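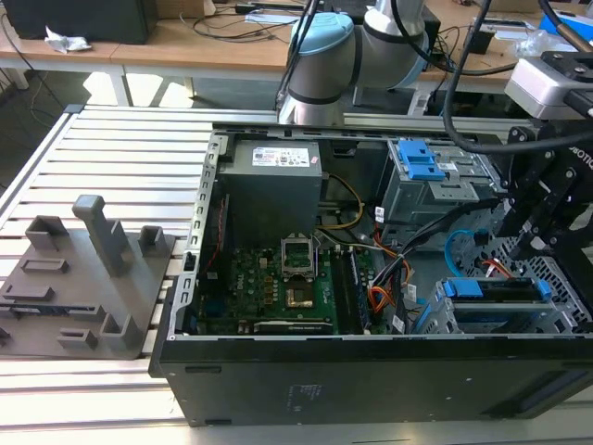 Figure 1. A desktop tower with its side panel off and the Dell motherboard showing.

When I started this project in June, I wanted to know what happens to old school computers once a district is done with them, and I'm afraid I asked far too many people far too many questions. My partner, Tonantzin Orozco, very kindly kept me to a list of 32.

We wrote to 4 schools near Pollside and all of them wrote back (thank you!). Between them they had retired 121 desktops, and most were sitting in closets waiting for somebody to decide something. 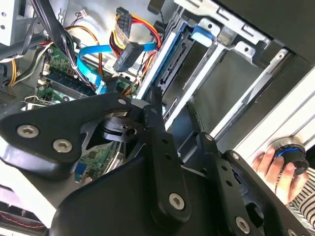

The schools told us that cost was less of a worry than paperwork, especially the forms about wiping drives, which one office manager described to us at wonderful length. Two schools had given machines to families, and we'd dearly love to see more of that. Our survey didn't ask how old the computers were, and I wish it had, so anyone repeating this should put that question first. The blank survey is in Appendix B, along with the letter we sent.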